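How to Descale a Kettle Without Making It a Weekend

Andville has hard water. I have lived here long enough to stop noticing the taste and start noticing the flakes, which gather at the bottom of the kettle like a snow globe with no charm. If your tea has a skin on it, read on.

You will need plain white vinegar or citric acid, a soft sponge and 2 hours in which you don't want tea. The second item on the Grindwood hardware store's descaling shelf is a branded powder. It works fine. So does the stuff you put on fries.

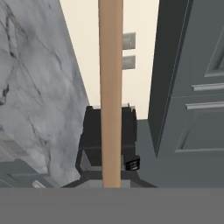 Start by unplugging the kettle and letting it cool. I put this first because I once put it third. Then clear a bit of counter and think about what the counter is made of. Vinegar and citric acid both eat into marble, and if you have the pale kind with dark gray veins, a splash will leave a dull spot that you will see every morning until you move. Put a tray under the kettle. An old baking sheet will do.

Fill the kettle halfway with equal parts vinegar and water. For citric acid, use a heaped tablespoon in the same amount of water. Bring it to a boil, switch it off, unplug it again and walk away. It will smell like a pickle factory, so open a window first.

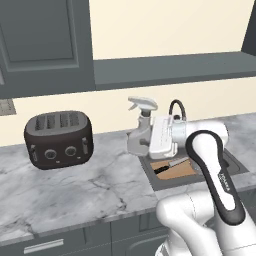
Four-slot toaster and spray bottle on a marble countertop.

Come back after an hour. Most of the scale should have let go. Pour the lot down the sink with the tap running, and wipe the inside with the sponge. Skip the steel wool, however satisfying it looks. If a crust is still hanging on around the base, go again with a fresh batch.

The spout filter is where the flakes retire. On my Kurkik it pulls straight up; on others there's a little clip designed to break. Soak it in a mug of the same mix, then brush it with an old toothbrush.

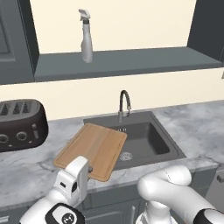 Now rinse. Fill the kettle with clean water, boil it, dump it, and do that once more. Sniff. If you get vinegar, boil another round, or serve the next cup to someone you don't like.

Once a month is enough in a hard water town. Emptying the kettle at night slows the buildup, and I fully intend to start doing that in December.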